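Ciltmont Canvas Tote: Frequently Asked Questions

Page updated Fri 6 January

What is the bag made of?
The body is cotton canvas with a matte finish. The handles are woven cotton webbing. Body color is black; handle color is sand.

Does it close fully?
Yes. The main compartment has a coil zipper with a metal pull. There is no snap or inner flap.

What load is it rated for?
25 lb, evenly distributed. Do not hang a loaded bag by one handle.

Can I machine wash it?
Spot cleaning is preferred. If the whole bag has to be washed, close the zipper, turn the water to cold and wash it alone. Expect shrinkage of about 9 percent on the first wash. Do not tumble dry.

Will the black dye rub off?
It can, on light clothing, during the first few uses. Bags from the October batch onward are rinsed twice at the Privadton plant. Earlier bags were rinsed once.

Why does the fabric pick up lint?
The surface of the cotton is slightly brushed and holds loose fibers, most visibly on black. A lint roller or a dry clothes brush removes them. Brush in one direction, from the rim toward the base. Tape can leave adhesive in the weave.

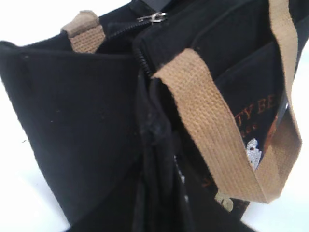 Black body, sand handles. Pale specks on the side panel are lint.

How do I get fold lines out?
Bags ship flat. Stuff the bag with towels and leave it overnight. For deep folds, use a steamer at the side seams and keep it away from the zipper coil.

The zipper is stiff. Is that a defect?
No. Run a plain wax candle along the closed coil and work the pull 20 times. If it still catches, contact Ayane Nomura at the repair desk with your order number.

Can I order replacement handles?
Yes, in pairs, sand only. Sewing instructions are included.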